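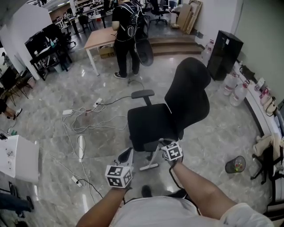
The first version of the Wolia rules was one sheet of paper, taped inside the door of a supply cabinet. It said to charge the batteries, to wipe the lenses and to write the name of the operator on the log. This was in May, when two teams shared the work and everybody could ask everybody. By the time a third team joined, the sheet was covered with remarks in three colors of ink, and some of the remarks disagreed.

Today the rules have five pages and a version number. They tell how people should record demonstrations with hand-held grippers, the tools that a person carries through an ordinary task so that a robot can learn from it later. Pelex builds the tools, Greltov trains the models, and Godoy runs the rooms where the recording is done. Wolia is the name of the project which connects them, and also, in daily talk, the name of the document. "Is it in Wolia?" is a question I heard many times during my visit.

There are standards for industrial robot arms, and they are thick. A gripper in a human hand falls mostly outside of them. It has no fence and no emergency stop, and its speed is the speed of the person. For this reason the authors started from the mistakes they had made themselves.

The first large collection gave them plenty. It had 2,368 episodes, and when Greltov checked them, 253 had to be put aside. The most common cause was a marker that left the view of the camera. The position of the tool is calculated from square printed markers, and when a sleeve or a chair back comes in between, the software must guess. An operator does not feel this happen. The hand continues its work, the chair gets moved, and the recording looks fine until somebody tries to use it.

So page two is now about markers. They must be flat, clean and free of tape. Both tools must be shown to the cameras before a task begins and again when it ends. If a marker is scratched it is replaced on the same day, and the calibration is repeated – also when the operator is sure that nothing has moved.
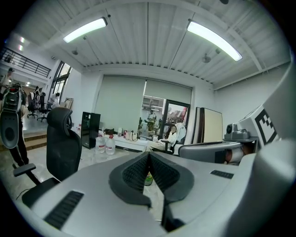 *The ribbed finger pads of a gripper, with a fiducial marker and a small camera unit at right.*

Page three deals with people, and it took the longest to write. A recording room is also a room. Colleagues walk through it, sit down at a table, look for their bag. The early draft asked for an empty space around the operator, and Godoy refused it. Their site lead explained to me that a robot which has only seen empty rooms will be a poor guest in a full one. The present text allows other people in view under two conditions: they have signed the consent form before the session, and they know where the form is kept and how to take it back. Visitors who have not signed wait outside until the recording is stopped.

I asked what happens when a person changes their mind a month later. The answer is in the text, in one short paragraph. Every episode has a list of the persons present, and the episodes of that person are removed from the next release. In my opinion it is the best paragraph of the whole document, and it could be copied by larger projects.

Other points are more modest. The operator decides when to take a break, and the supervisor may not shorten it. Heavy furniture is rolled or pushed with the grippers and never lifted. The walking path is checked before each task, and again if somebody has changed a cable. A failed attempt is kept and marked as failed. This last rule met some resistance, because a failed attempt looks bad in a weekly report. Greltov insisted, as their models need to see how a grasp goes wrong.

The second collection, made under the new rules, has 1,673 episodes. It is smaller on purpose. Checking now happens on the same afternoon, by someone who did not record, and this person has the right to send a task back without discussion. At Pelex they told me that the complaints about the tools also changed. Before, they received messages such as "left one is strange". Now they get a serial number, a task name and a time.

Not everything is settled. The three partners still disagree about lighting. Godoy wants to record in whatever light the day gives, while Greltov would like the ceiling lights always on, and the current text says only that the operator should note which lights were used. There is also no agreement on how long a pair of finger pads may stay in use. Pelex has promised a proposal for the next version, and until then the pads are changed when the operator asks for it.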